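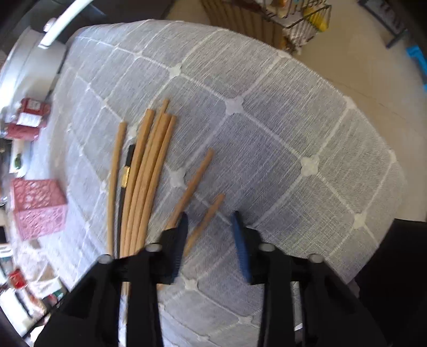 A light gray woven tablecloth with off-white lines crossing in diamonds and squares.

2 min read

Table linen sold in the Zotholm district will have to carry a shrinkage figure on its label from October, under a revised textile rule adopted by the district's trade standards office. The figure must state how much the cloth loses in length and in width after a fixed number of wash cycles, and it must appear in the same type size as the fiber content.

The rule covers tablecloths, runners and napkins made from woven fabric. Knitted and coated cloths are exempt, as are items sold secondhand. Kitchen towels were included in the first draft but have been moved to a separate review.

Under the present system, makers may describe a cloth as "preshrunk" without giving a number. The office found that the word was being used for fabrics with very different behavior in the wash. In its own test of 91 cloths bought from stores and market stalls, 9 lost more than an inch and a half in length over the first two washes. All 9 carried the word "preshrunk" on the packaging.

"The term had no limit attached to it," said Stella Obura, who led the testing. "A cloth could be steamed once at the mill, come back two inches shorter from a home laundry, and the label would still be correct as the rule was written."

Testing will follow a single method. Each sample is laid flat without tension for a day, marked at fixed points with indelible thread, washed at the highest temperature given on the care label, dried flat and measured again. The cycle is repeated five times. Length and width are reported separately, as percentages, to one decimal place. Tumble drying is tested only where the care label permits it, and the result is then given on a second line.

Round cloths presented a difficulty. Woven fabric usually shrinks more along the warp than across it, so a circular cloth may come out of the wash slightly oval, with an uneven drop at the edge. The revised rule requires makers of round cloths to report the difference between the longest and shortest diameters after the fifth wash. A cloth with a difference of more than 2 percent may not be sold as round without a note on the front of the package.

Patterned weaves are subject to one further check. Where a design is formed by two yarns of different fiber, the yarns may contract at different rates and cause the ground to pucker along the pattern lines. Inspectors will compare the washed sample with a set of reference swatches and assign a grade from one to five. The grade does not have to be printed on the label, but it must be supplied to any retailer that asks for it. Plain weaves are not graded.

Two mills have already said they will adopt the label ahead of the deadline. Diltumora, which weaves linen and linen blends, said its current stock would be relabeled as it leaves the warehouse. Bollel, a maker of cotton cloths for restaurants, said it had changed its finishing process and now runs fabric through a second damp relaxation stage before cutting. The company said the added stage lengthens production by a day for each batch and that its list prices would stay the same through the end of the year.

Smaller producers have raised the matter of cost. Each test uses three full-size samples, which are not returned. Venkataraman, a handweaving workshop with a short production run for each design, asked for permission to test one cloth per yarn type in place of one per design. The office has agreed to this for any producer that makes fewer than 100 cloths of a design in a year, provided that the yarn, the thread count and the finish are unchanged. The exemption does not extend to the pucker grade – each patterned design must still be submitted, although a half-size sample will be accepted.

Stock already in stores in October may be sold under the old label until it runs out. New deliveries must comply from the first of the month. Retailers will be responsible for checking that the figure is present, and makers for its accuracy. A cloth that exceeds its stated shrinkage by more than one percentage point in either direction of the weave must be withdrawn and retested.

The test method and the label template are available at the office's front desk. Producers can book laboratory time from next month.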